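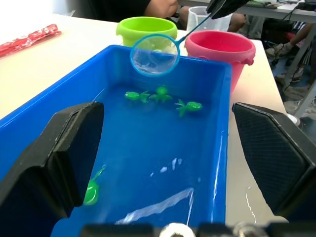

Water play has pretty much taken over my afternoons, and I'm not even sorry! I used to drag out the big tub and half the toy box, and then spend forever fishing everything out again. Now it's one blue plastic bin on the white table, the green turtles and the octopus, and that's plenty. I do keep an old towel close by – the table always gets splashed. Ditte Mogensen says a squirt of dish soap makes it way more fun (she's probably right, but then I'd have bubbles to deal with too). Next up I want to try ice cubes, if I can ever find the trays I bought back in May.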